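Part-Time Craft Table Setter, Beddoe Workroom

Posted May 4, 2023

Wuteck makes small craft and party kits for schools, libraries and after-school programs. We are looking for a part-time table setter to join the workroom at our Beddoe site. The job is to lay out the small parts for each kit, check them against the kit card, and reset the table for the next one.

Most of our kits are built on plastic cups and wooden sticks. The two lines you would work on first are Flarneck, a stacking and sorting kit for younger children, and Nulleletti, a stick and cup game for two players. Last year the workroom set and checked 2,266 kits. We expect a busier season starting in January, when the spring library orders come in.

What you will do

Set out cups and sticks in the positions shown on the kit card.
Look over sticks for splinters, bends and rough ends, and cups for cracks.
Put rejects in the return bin and write the reason on the sheet.
Try each new layout several times and note where parts tip over or roll.
Wipe down the tabletop between kits and at the end of the shift.
Keep the parts shelves filled and tell the lead when a size is running low.

What we ask for

You should be comfortable handling small, light parts for a few hours at a time. Good close vision, with or without glasses, is needed. You should be able to read a one-page card and follow it in order. We do not require experience. People who have worked in a classroom, a fabric store, a mail room or a kitchen have done well in this job.

Hours and pay

The position is 20 hours a week, mornings. Pay is hourly and is set after a paid trial of 2 shifts. Aprons are provided. There is free parking behind the building and a break room with a refrigerator and microwave.

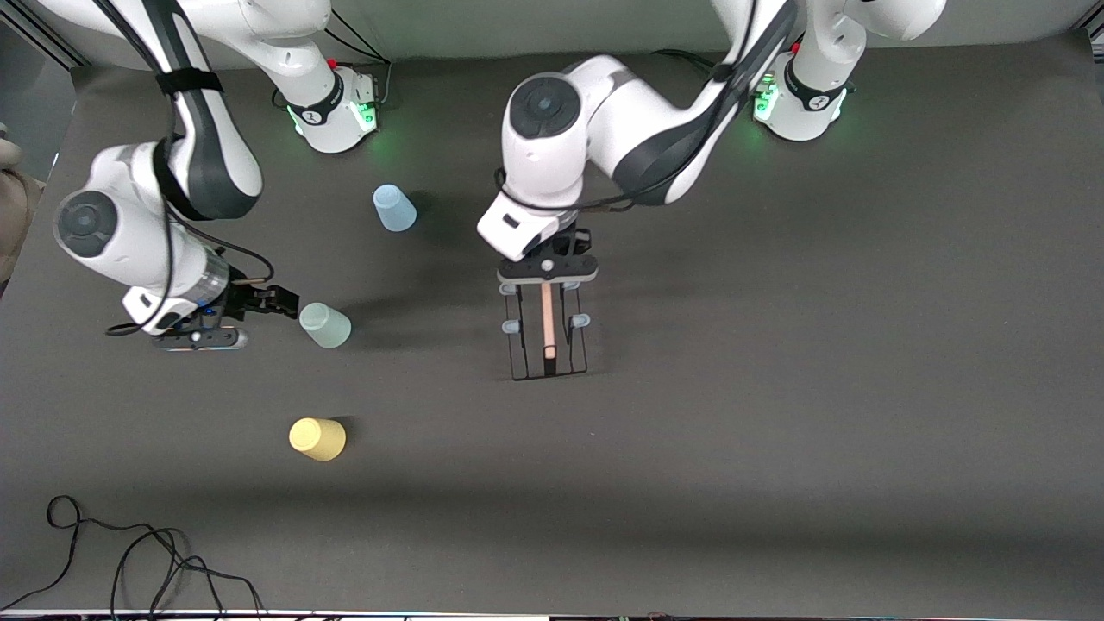
Work is done standing or on a high stool, whichever you prefer. Long sleeves should be rolled or pinned, and rings and bracelets come off before you start. Lockers are available. Please leave drinks in the break room.

How to apply

Send a short note saying which mornings you are free and what kind of hand work you have done, paid or unpaid. A resume is fine but not needed. Mail it to Wuteck, Workroom Hiring, 1,517 in the subject line or on the envelope (this is the job number), or drop it at the Beddoe front desk. Applicants chosen for a trial will hear from us by phone. The posting stays open until the position is filled.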